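The Case for Bare Walls
Dalia Erraji

I have moved house 7 times, and each time the last thing into the ute has been the pictures. 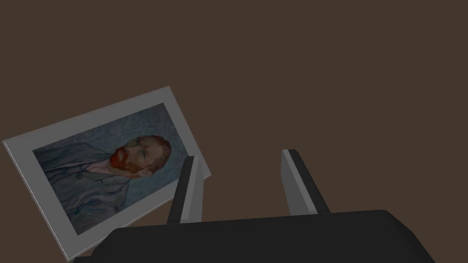
The hook problem

My current flat in Hedville came with a lease forbidding nails, screws, tacks and, in a clause I suspect was added after an incident, "decorative adhesives". The agent at Clegg wanted $200 for every hole found at the final inspection. I signed it cheerfully. I had just spent a weekend in Fesier helping my sister hang a gallery wall, and by Sunday we were speaking only through the spirit level.

So the walls stayed bare, and I waited to feel deprived. It took me until January to notice that I didn't. The light comes in over the neighbours' carport at four in the afternoon and goes across the plaster in a slow orange slab, and I look at it far more often than I ever looked at my print of a Portuguese harbour. I have never been to Portugal. I bought the harbour because it matched a couch, and then the couch went.

What guests say

Visitors find all this hard to bear. "Have you just moved in?" they ask, and I say yes, because it's quicker than explaining that I've been there over nine years. One friend gave me a voucher for Asard, the homewares barn out past the bypass, with the look of someone donating blankets. I went. They had 646 prints in stock, according to the sign, and a good many seemed to be of eucalyptus leaves. I bought a colander.

I don't hold any of this against people who love what's on their walls. My aunt has a dreadful oil painting of a kelpie that I'd run into a burning house for. But she chose the kelpie, and most of us are just covering plaster – politely, at some expense, and slightly crooked.

The harbour is under my bed. The colander is excellent.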